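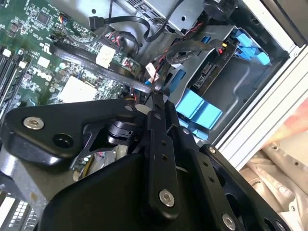 Inside the open Dell tower: the green motherboard, with the black SATA cable looping over it.

Penesdale Computer Reuse Group
Minutes of the meeting held 27th December in the Felusden Street workshop

Ji-hoon Son was in the chair. He thanked everyone for coming out so close to the holidays, and thanked whoever left the ginger cookies by the kettle, which went around twice before we got to the agenda. There were 15 present. Apologies had come in from the Plondeck members, who were snowed in and asked for a copy of these notes.

1. Minutes of the November meeting

Read and agreed, with one correction. The shelving was given to us by Sjöberg and did not come from the Plondeck office, as the notes had it. Our apologies to Sjöberg, and a thank-you card is going off to them, a little late but sincerely meant.

2. Matters arising

The new door sign is up. The drawer of odd screws has still not been sorted, and after a friendly but rather long discussion it was agreed that any screw without a known home goes in the blue tin, and that the blue tin stays on the shelf. The lamp at the end bench flickers and will be looked at before our next session.

3. The tower on the slotted table

Most of the evening went on this, and very happily too. The tower is lying on its side with the side panel off, and that is how we would like it kept for now, please, so that the beginners can get a proper look down into the case. Ji-hoon went through the parts for those who had never seen the inside of a desktop before, beginning with the long silver power supply and going on to the board, the memory slots and the drive cage. There were a great many questions about the power supply label, and it was agreed that reading the label before ordering any replacement should be written into the bench sheet.

The socket is empty and there is no heatsink on it. Members are asked not to rest anything over it – not a cloth, not a pencil, and certainly not a mug – and to keep fingers away from it altogether. The blue handles on the drive caddies drew some admiration, and several people said they wished everything in a computer were colored according to where you are meant to take hold of it.

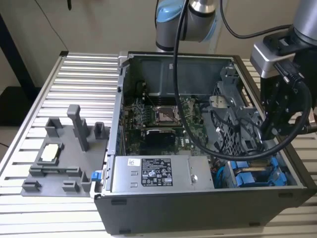

4. Cables and labels

It was felt that we lose more time to cables than to anything else we do. The proposal was to put a little paper flag on each cable before it is unplugged, with the name of the place it came from. One member thought this was a lot of fuss for a machine with so few cables, and another reminded us kindly of the week we spent looking for a fan connector. The proposal was agreed. Flags, tape and a soft pencil will be kept in a jar on the bench.

5. Money and supplies

We have more than 2,000 in the account, which is a comfortable place to be at the end of the year. Agreed to spend up to 30 on thermal paste, lint-free wipes and a new brush. The old brush has served us well and may retire to dusting the window ledge.

6. The parts tray

Everyone liked the gray 3D-printed tray beside the tower, with its raised holders. The processor is sitting in the square holder with its silvery top showing, and it should be left right there until the fitting session. The retention bracket on the board is standing open, so a second reminder was given about leaning over the case with loose sleeves or lanyards. Ji-hoon will print a card to go by the tray, in nice big letters. 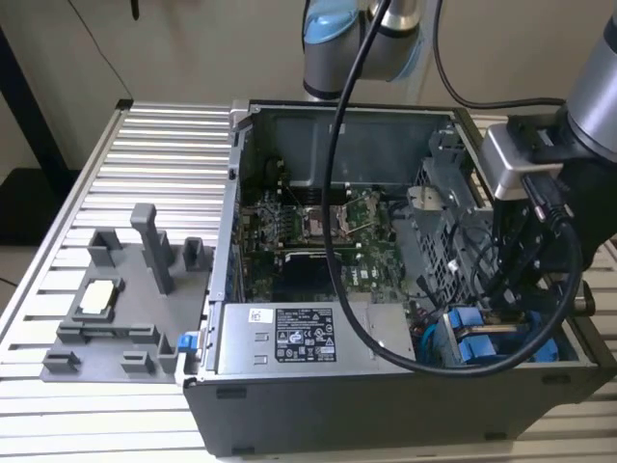

Workshop Notes

Items 7 and 8 were taken together as it was getting late.

7. Fitting session

The next session will be given over to fitting the processor and closing the bracket, taken slowly, with time for anybody who would like to practice lining up the corner mark first. Places at the table are limited to 4 at a time so that everybody can see, and the rest of us can get on with the keyboards.

8. Any other business

The Plondeck members have offered a box of memory modules and would like to know if we want them. We do, very much. A pair of reading glasses in a green case was found under the coat hooks and is now in the front desk drawer. It was asked whether we might have the heating on a half hour sooner, and Ji-hoon will see what can be done.

Meeting closed with thanks to the chair. Date of the next meeting to be posted on the workshop door.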